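Equipment > Tables > Navickas Large White Table

Navickas Large White Table

Print this page | E-mail this page

If you have ever tried to make breakfast for a crowd on a folding card table, you'll know why we love this one. The Navickas is the big white worktable we keep at Rolelby, and it's the piece of equipment people ask for by name. It is 70 inches long, it stands up straight, and it gives you enough room to have toast going at one end while the bread, butter and boxes all have somewhere else to be. We bought the first one for the Gakia kitchen and liked it so much that we went back for more (there are 4 now, all the same model, so they can be pushed together).

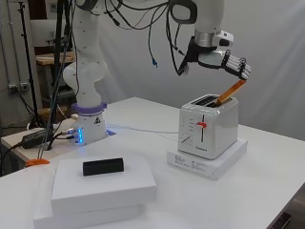 The top is smooth and plain, and crumbs come off it with one pass of a damp cloth. No lip around the edge to catch them, which was the thing we hated most on the old tables! Jam takes a little longer. For dried-on spots, lay the wet cloth over them for a few minutes and then wipe. Please don't use scouring powder or the green side of the sponge -- the white will go dull, and it can't be polished back. Hot pans go on a trivet or a folded towel, always.

The legs adjust by turning the feet. Get a second person for this, lift one end at a time, and check with a level before you put anything on top. Once the feet are set, the table is wonderfully steady. You can knead on it, chop on it and pack boxes on it all afternoon, and a full cup of coffee at the far end will stay full. 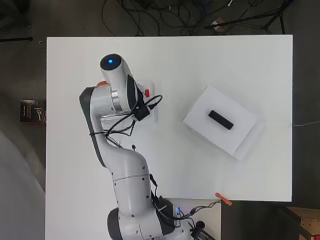

Moving from the old brown tables to a white one made a bigger difference than any of us expected. Small things stopped getting lost. Anything dark shows up right away, like the black bar on top of its white box, and you can pick it out from across the room. It looks good over the dark gray floor too, and in the evening the whole kitchen feels brighter with a white top in it. Yes, it shows every coffee ring. We think that's a fair trade, and it does get people to wipe up after themselves.

Booking and pickup

Tables can be booked for use on site or taken out for 14 days. Each one weighs a good bit, so bring two people and a van or a long wagon. It won't go in a regular car, even with the seats down (we have watched people try). The legs come off with the wrench taped underneath, and please tape the wrench back when you're done. Pickup is Thursday before noon.

The deposit is 20 dollars per table and comes back to you when the table does. If you'd like something smaller, have a look at the Honura side table. It's the same height as the Navickas with the feet turned all the way in, so the two work very nicely as an L.

Back to top | Contact Rolelby Equipment | Copyright Rolelby. All rights reserved.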